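Print this page
E-mail this section

4.3 The slip failures

I want to spend some time on the part of the study that went badly, because I learned more from it than from the runs that went well. The task sounds like nothing. The arm holds a short red wire with a metal loop at its end, brings the loop over to a blue circuit board with an eight-pin header, and sets it down where the policy has been told to set it. A person with steady hands gets it the first time. Our policy, trained on 723 demonstrations that Vimala Shenoy and I recorded by hand, got it often enough that we got comfortable, and then we stopped watching the fingers.

What we missed was the wire turning in the grip. Both fingertips press on a round thing that is coated in smooth insulation, and a round thing likes to roll. The controller knows where the fingers are to a very fine degree. It has no idea where the loop is, except through the cameras, and the loop is small and shiny and sits over a board that is also shiny. So the wire would roll a little during the approach, the loop would swing off to one side, and the arm would go on lowering it with complete confidence onto the wrong spot.

We first caught this on the test bench in the Tillora room (I say "caught," but it was Oleksandra Zinchenko who noticed, and I argued with her for most of an afternoon). She had pulled up the logs from a batch of 200 runs and sorted them by how far the loop was from its target at release. I expected one lump of small errors with a tail. She had two lumps! The second one lay right about where you'd land if the wire had rolled and nothing else had gone wrong. 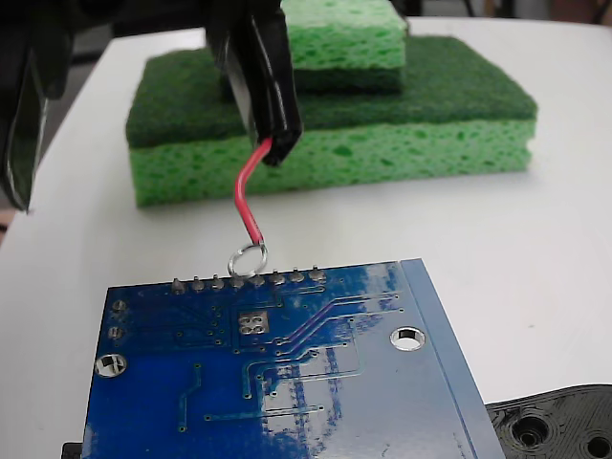
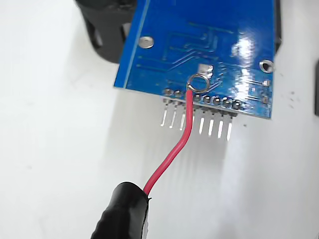

Figure 7. Wire placement at the eight-pin edge of the board, at two different moments.

Once we believed in the rolling, we went looking for what it could cost us. All our runs were done with the board unpowered, and I'm very glad of that. A bare metal loop is a fine way to bridge two neighboring pins, and on a live board that means a short. Parvathi Annamalai had written a rule into our bench procedure back at the start that no board gets power while the arm is enabled, and I remember thinking it was a bit much. I've changed my mind. In 16 of the 200 runs the loop ended up touching two pins at once, and in every one of those the software reported success - the gripper had reached its goal pose, so as far as it cared the job was done.

That false report bothers me more than the slip does. A dropped wire is easy to see and easy to write down. A wire put down in the wrong place with a green check mark next to it goes into your results table, and ours did. We had to go back and relabel the whole batch by eye, with Narayanan Iyengar and me scoring separately and then sitting down over the ones where we disagreed. The numbers in Section 4.1 are the relabeled ones.

We tried three fixes. Squeezing harder was the obvious one, and it made things worse - the insulation flattened, and the wire popped out sideways on release. Slowing the approach helped some, mostly on the last stretch, and it made each run so long that I started bringing a book. The third was to add a check just before lowering: the arm pauses, the camera looks for the loop, and if it can't find the loop or finds it too far off, the arm backs away and asks for a person. With the check in place we ran another 500 placements and got no false successes. We did get a lot of pauses, many of them needless, and most of those I blame on glare off the board. Dimming the lamps cut them down, but then the policy itself got worse, having learned everything under bright light.

The retraining under mixed lighting is planned for November and isn't reported here.

Print this page
E-mail this section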